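Left arm faults out mid-reach, right arm is fine
Suha Kassab, January 2026
3 comments

We're so close to our two arms sorting clothes together! But the left one keeps dropping out with a lost-connection fault on long reaches. Restarting clears it for 5 minutes. Any ideas?

Faisal Khattak
Swap the power supply. Fixed mine.

Shabnam Zaidi
Love this project! I'd check the cable before buying anything. Mine had the same fault, and it was a plug working loose every time the arm stretched out. Power down, reseat both ends, then try a slow reach with a hand near the stop button. Look hard at the loop hanging off the left side of the big black shoulder — you want slack there, but nothing that can snag down by the rail.
2 shares
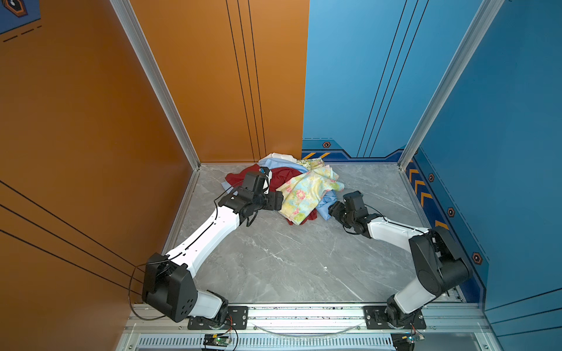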